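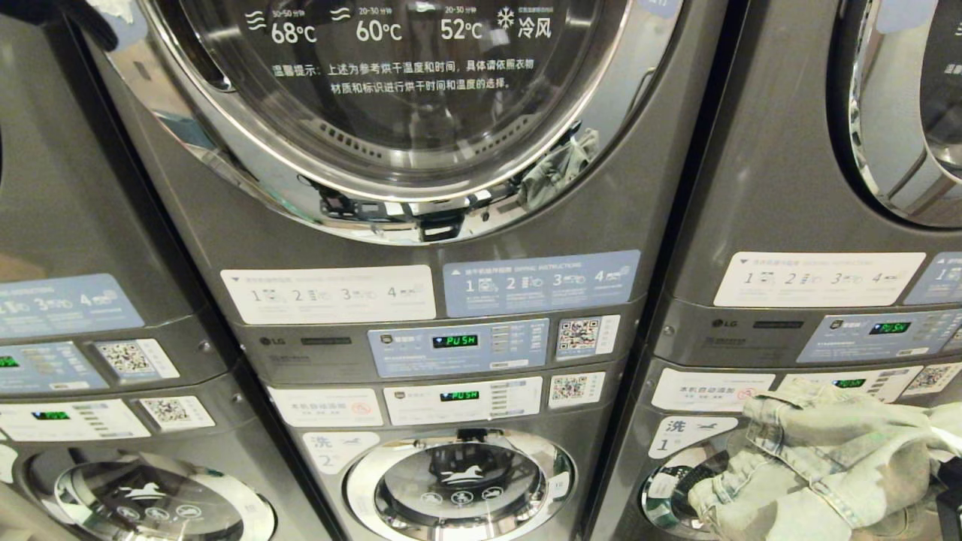
The stacked machines, dryer on top and washer underneath. The drying temperatures are printed on the glass.

How to Dry Your Clothes at a Self-Service Laundry When You Can't Read the Labels

By Zofia Laskowska, January
Search this site Type and press enter

When I moved into my little apartment I was thrilled with everything except the fact that I had nowhere to dry a bath towel. So on Monday evenings I carry my bag down to the laundry on the corner, and after a good many loads (and one sadly shrunken cardigan) I feel ready to pass along what I've learned.

Start with your care tags at home, where the light is good and you aren't holding up the line. Make one pile for sturdy things like towels and jeans, one for everyday shirts and synthetics, and one for anything you'd be upset to lose. Wool and silk stay home on the rack, as far as I'm concerned.

Next, find the temperatures. On these dryers they run in a row across the door glass: 68°C, 60°C, 52°C, and then 冷风 with a snowflake beside it, meaning cold air. If you think in Fahrenheit, 68 is a little over 154, 60 is 140 and 52 comes to just under 126. You'll also see time ranges above the row, such as 30-50分钟. Those last two characters simply mean minutes. The smaller lines underneath begin 温馨提示, a friendly reminder, and they say the numbers are only a reference and you should go by the fabric and the care label. My neighbor Yu-ting Ko read them out to me the first time, very patiently!

I put towels and cotton sheets on 68, ordinary shirts on 60, and anything with stretch in it on 52. Cold air is lovely for freshening up a jacket that has been in the closet all winter, but please don't expect it to dry a pair of jeans.

Now load the drum. Shake every piece out first — a towel that goes in as a twisted rope will come out as a twisted rope with a damp middle. Fill it to a bit over half and stop there, even if it means a second dryer.

Before you press anything, run your hand around the rim of the door. A bit of cloth caught in the edge is so easy to miss, especially gray on gray, and it can keep the door from closing properly. Open up, tuck it in, close again.

The instruction labels under the door have four numbered steps with little pictures for loading, selecting, paying and starting, and the blue one has an English heading, so you can follow along without much trouble.

Choose the shorter time to begin with. You can always add more, and you can't un-shrink a sweater. When it stops, feel the waistbands and the seams, fold while everything is still warm, and check the back of the drum for socks.

Last updated: January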